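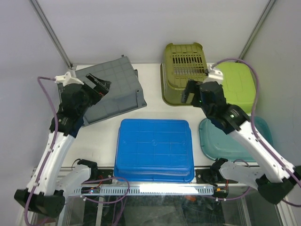 Notebook: tubs and baskets, Thursday

Started 9.20, stopped for lunch, carried on till the light went. December light is useless in this room anyway.

What I wanted out of today was an answer to a small question that has been bugging me for weeks: which of the plastic tubs should we standardise on for the small parts shelves? We have bought them in dribs and drabs and now there is a grey one, a blue one, a lime-green one, the olive-green basket and so on, all with their own idea of what a base should look like. I got five out on the white table and had most of them upside down, and I can't recommend this enough. You learn far more about a tub from its underside than from the top!

Undersides

Grey. Grid of square panels underneath. I had never once looked at it before. It doesn't want to settle in a tidy way when it's flipped, it ends up at a tilt with the wall at one end standing proud. Worth remembering for draining after a wash, as a tilted tub lets the water run off and a flat one keeps a puddle.

Blue. My favourite of the lot, and I went in expecting to dislike it (the colour is very bright). Rectangular, flat bottom, moulded grid of raised lines and a little circular mark in the middle. I assume the mark is where the plastic went into the mould, must ask Ridwan, he did a year at a moulding shop. The raised lines give a fingertip something to find when you're reaching for it without looking.

Olive-green basket. Rows of rectangular slots, so upside down it makes a sort of vented grille, with a rounded rim that spreads out at the bottom. Lovely shape. It stands very squarely on that rim. No good for M3 washers, they go straight through (tried it, spent ten minutes on the floor). Very good for anything that needs to air: cloths, gloves, the sponge blocks.

Lime green. Didn't get far with this one. Put down as "fine" and moved on. Needs a proper go.

Fifth one: same. Next session.

Weights and sizes

Kitchen scales again, the proper balance is still at Gurivthorpe being looked at. Blue came out at 203 g, which is lighter than it feels in the hand. Olive basket 68 g less than that. I wrote the grey one down on the back of an envelope and have lost the envelope, so leave that gap until I've redone it.

The Drelero shelving has 621 mm clear between uprights. I had 612 in the last entry, that was me swapping digits, please cross it out if you've copied it anywhere. With the right figure two blues go side by side with room for a hand between them. With the wrong figure I'd talked myself out of it, so I was very pleased to find the mistake.

Labels

Clevero labels on the blue: stuck down well on the side wall, lifted at the corners on the base where the raised lines are. Sides only from now on. Wiping the wall with a damp cloth first and letting it dry for a few minutes made a big difference. The labels we printed last month come to 47, enough for both small parts shelves if we don't waste any on the baskets. For the baskets I'd like to try a card tag tied through a slot.

Ridwan's note (he came in at three with tea and read this over my shoulder):
"Don't settle on blue until you've stacked them full. Empty tubs all behave nicely. And check Selvanayagam still stock that size, the last lot took ages. R. Pasaribu"

Fair on both counts. I rang Selvanayagam and got a very cheerful person who says they have blue and lime but the grey has been dropped from their list. That more or less settles the grey question for me. The ones we have can go under the sink.

A few things I noticed and don't want to lose

- Sorting by colour is quicker than sorting by label. I timed myself putting away a mixed pile of fixings and was done in about half the time I'd allowed. Colour per family of parts, then? Blue for screws, lime for electrical, olive for anything soft.
- The white table and white walls are brilliant for this sort of job. Every colour stands out and a dropped washer shows up straight away. Doing this on the old brown bench would have been misery.
- Storing spares upside down keeps the dust out of the insides. Obvious once you've done it. I'm going to do it with all the empties.

To do

Reweigh grey. Lime and fifth tub, full notes. Fill two blues with screws, stack, leave over the weekend, look for bowing. Card tags. Ask about the circular mark. Order nothing until the stack test is finished (note to self, I had the order form open twice today).

Really good day, this. More to follow.

Print this page | E-mail this page

Workshop notebooks | Contact: the stores bench | © the authors | Back to top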